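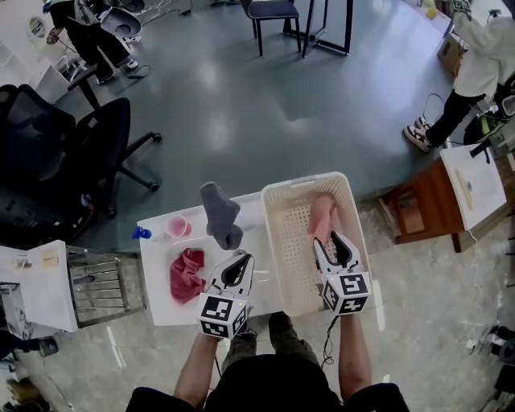
Teodor Sandu said he knew he was in trouble the moment the other cooks stopped talking and looked at the floor. He has become the latest contestant to leave Standance, the reality series that puts strangers in a remote guesthouse and sends one of them home each week on a public vote.

Sandu, 34, lost out in last night's result after finishing bottom of the viewers' poll for the second time. He had survived the first time when the house captain used the only reprieve of the series to keep him in.

The electrician was told to pack within the hour and left by the front gate shortly before the credits. His closest friend in the house, dance teacher Mocanu, who goes by her surname on the show, walked with him as far as the gravel and then had to turn back under the rules.

"I wasn't shocked," Sandu said after the show. "You get a feeling at breakfast. I'd have liked another week, mainly for the boat task, but I had a fair run and I slept badly for all of it."

His exit leaves 12 contestants in the guesthouse at Cirnia, where the series has been filmed since it moved inland from the coast. Three of them arrived only last week and cannot be voted out until they have taken part in two group tasks.

The vote followed a tense few days. Sandu and Mocanu had been paired for the kitchen challenge, in which teams had to serve a full evening meal to the rest of the house on a fixed budget. Their main course went out late and two tables had no bread. The other team took the prize, a night away from the guesthouse with a phone call home.

An argument afterwards about who had been in charge of the oven took up most of the next episode. Sandu accused other contestants of leaving him to clear up alone, and said he would rather cook for the whole house every night than sit through another meeting about it. He later apologised to the group at the evening fire.

Viewers were split. Some complained online that the edit had made the row look worse than it was, while others felt he had been let off lightly the week before. The programme makers, Lokia, said the episode was a fair account of what took place and that Sandu had been offered the usual support on leaving.

Asked about the oven, Sandu said he did not want to go over it again. "It was a chicken. We've both said sorry. I've got no problem with anybody in there, and I'll be ringing most of them when they get out."

He also played down talk of a romance with Mocanu, which had been building since the two shared the late watch in the first week. He said they had agreed early on to stay friends while the cameras were running and had made no plans beyond a meal once she leaves. "She might win it, so that could be a while," he added.

Mocanu is now among the favourites. She was seen in tears after the gate closed but went back in to finish the washing-up, and later told the house she meant to move into the vacant bunk by the window.

The winner takes home the prize fund, which goes up or down according to how the group does in its tasks. Contestants lost a share of it last night when they failed to finish a jigsaw in the time allowed, with 86 pieces still on the floor when the whistle went. A chance to win it back comes in the boat task, to be shown in the next episode.

Sandu's place will not be filled. Lokia has confirmed that no more newcomers will join this series, which has four weeks left to run. The final will be shown live from the guesthouse, and all the departed contestants have been invited back for it.

Applications for the next series are open until the end of the month. Filming is due to start in April, and applicants must be over 18 and free for up to ten weeks.

Standance continues tomorrow night, with the vote opening as soon as the programme ends.

Published 03/07/2024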